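Ground Time

The antenna at Brendberg sits in a hay field nine miles from the nearest gas station. It is 36 feet across, painted white, and it was built to talk to weather satellites that quit working before most of the people who now use it were hired. On a clear night you can hear the motors from the road.

For the past three years the dish has belonged to Umetwood, a company that sells minutes. A customer with a satellite in low orbit books a pass, the dish follows the satellite from one horizon to the other, and the data comes down. A good pass lasts eleven minutes. A poor one, low in the west over the tree line, may give four.

"People ask me what we do and I say we rent out a parking space that moves," said Maham Jatoi, who runs the site. She came from a county water utility, where she looked after pumps and telemetry. She says the work is closer than it sounds. Something far away has to report in, and somebody has to know by morning if it didn't.

The business of launching satellites gets most of the attention and most of the money. The business of listening to them has grown up behind it without much notice. A small company can now buy a ride to orbit for less than the price of a house in some cities. What it often finds, a few months before launch, is that it has nowhere to bring the data down.

Building a station is slow. The dish itself can be ordered in half a year. The license takes longer, and the land longer than that. A site needs a low horizon, quiet radio surroundings, steady power and fiber. Brendberg had the first two. The fiber came in 2020, after Umetwood paid to bury the last stretch along the county road, and the power still drops out when ice gets on the lines.

The station handled 2,394 passes in its last full year. Of those, 499 were for a single customer, a crop imaging outfit called Shaikh, which flies three satellites and wants pictures on the ground before growers start work. That means a lot of passes before dawn. Jatoi does not have to be there for them, but she usually looks at the log on her phone before she gets up.

Most failures are dull. A customer sends the wrong orbit file and the dish points at empty sky. A bearing gets stiff in the cold. Last winter a family of starlings moved into the feed housing, and signal strength fell a little each week until someone climbed up to look.

Interference is the harder problem. Jatoi keeps a spreadsheet of every bad pass with the time, direction and frequency, and over a season a pattern may show up. One turned out to be a faulty amplifier on a cell tower in Zustville. It took five months of letters to get it fixed. The tower's owner was polite throughout and did not believe her until she drove over with a receiver in the truck.

There are now more satellites up than the old scheduling methods were made for. When two customers want the same minute, the one who paid for priority gets it, and the other waits for the next orbit, 90 minutes or so later. Umetwood publishes its rules for this, and customers complain about them anyway. Shaikh pays for priority in spring and summer and drops it in the fall.

A second dish would help. The company has a pad poured and a permit pending, and the field's owner has agreed to give up another acre of hay. The new antenna would be smaller, 18 feet across, and would turn faster, which matters for satellites that pass almost straight overhead. The old one has trouble there. It has to swing around quickly at the top of the pass, and for a few seconds it falls behind.
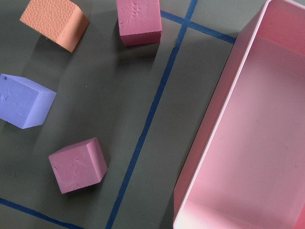 Last updated: Saturday, October 29, 2022

Jatoi is not sure the smaller dish will be enough. The satellites going up now carry better cameras and send far more data per pass, and some customers have started asking about laser links, which need clear skies. Brendberg gets fog in October and low cloud for much of the winter. A laser station would have to go somewhere else, probably south, and somebody would have to move with it or be hired there.

In the meantime there is grease to order. The main azimuth bearing takes a kind that only one supplier still carries, in 400 gram cartridges, and the lead time has gone from two weeks to nine. She has two cartridges left on the shelf and a service due before the first hard freeze. The next pass was at 4:12 that afternoon, out of the south, 61 degrees at the highest point.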